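Equipment Planning for Robot Data Projects
Handout 6: Pricing a Hand-Held Gripper Program

Bring this to the session along with your draft budget. If your draft budget is a single number with a circle around it, bring it anyway. We have seen worse, and some of it was approved.

1. What you are buying

Trarnside, the case we use all term, wants training data for folding and handling clothes. It has decided against putting an arm in every bedroom, mainly because it asked what an arm costs. Instead it will send out hand-held grippers with a camera on each and have people do the chores themselves. The arm comes later, in a different budget year, when it will be somebody else's problem.

The unit of purchase looks like the gripper. Students price the gripper, multiply by the number of grippers, and go to lunch. The unit you should price is an hour of usable recording, and the gripper is one line in it.
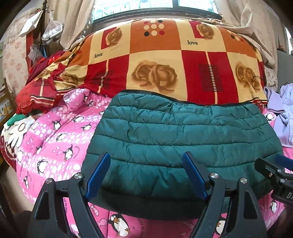 Fig. 1. Gripper pads closed on the edge of a quilted jacket.

Look at the working surface before you look at the quote. Patterned sheets, a heaped quilt, daylight from a window, other clothes within reach. A supplier's demonstration tends to involve one gray block on one gray table, and the pads do beautifully. Your money is going to be spent on beds.

2. The lines people remember

Gripper bodies. Camera and mount. Batteries, chargers, memory cards. A carrying case, which will cost more than you think a box should.

For the exercise, assume Midon quotes $600 a unit and Kosent quotes $1,000. Kosent's price includes spare finger pads and a calibration visit. Midon's includes a sticker. Work out both over a full year of use before you decide who is cheaper, and show the step where you changed your mind.

3. The lines people forget

Finger pads. They wear, and they wear faster on zippers. Treat them as a consumable, like printer ink, and expect to feel the same way about them.

Screws and pivots. A linkage is held together at its joints, and joints work themselves free. Budget a small driver for each kit. Mota, our other case, budgeted one driver for the whole program and then budgeted a courier.

Garments. Someone has to supply the clothes or agree to use their own. Thin shirts are cheap and plentiful, so every plan is full of them. A puffer jacket is bulky and slippery, and it is the sort of item the finished robot will be blamed for. Put bulky items on the list by name.

Setup time. It counts as paid time. So does the time spent finding the charger.

Second-hand help. Some tasks call for a tool in each hand, or a tool in one and a bare hand in the other. If you planned one device per person, go back and check the task list. The bedding in the next picture is ordinary, the jacket is between the blue fingers, and there is a hand at the left holding a black tool of its own.
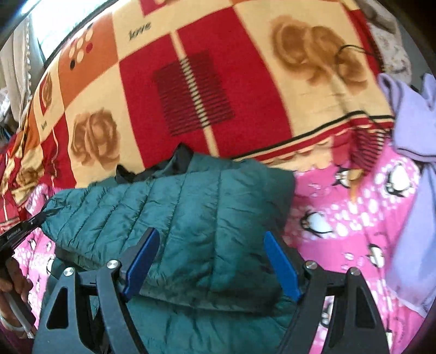 4. Spares, and how to argue for them

Finance will ask why you need spares for equipment that is new. The answer is a number, so have one. In our case the plan calls for 200 kits and a spares pool of 17. That figure came from an earlier trial in November, and it survived review for the simple reason that it looked too odd to be made up.

Round numbers get cut. Ask for 20 and you will be given 10 and a short talk about discipline.

5. Acceptance before payment

Write the acceptance test into the order. "Gripper opens and closes" is a test that a clothespin would pass. A better one names the item, the surface and the view you need from the camera. For a jacket on a bed, you might require that both fingers stay visible while pressed into the fabric, with enough of the garment around them to tell a fold from a lining.

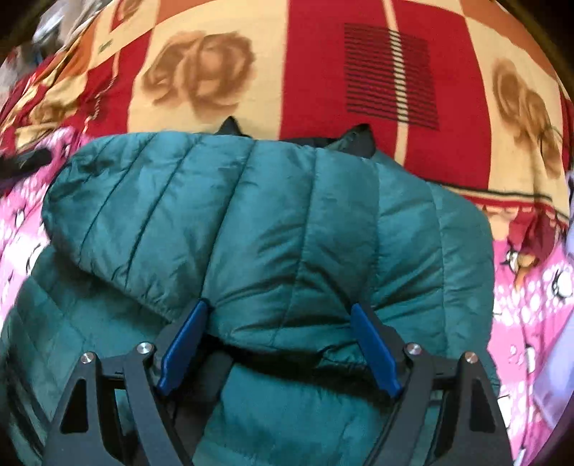 Page last changed: 11 March 2018

Use Fig. 1 and the two pictures after it to draft your own test. Keep it to half a page. Say who checks it, how long they have, and what happens to the final payment if the unit fails. Leave out the word "robust."

For next session: a one-page budget for Trarnside, both suppliers compared, with consumables on separate lines. Anything entered as "miscellaneous" will be read aloud.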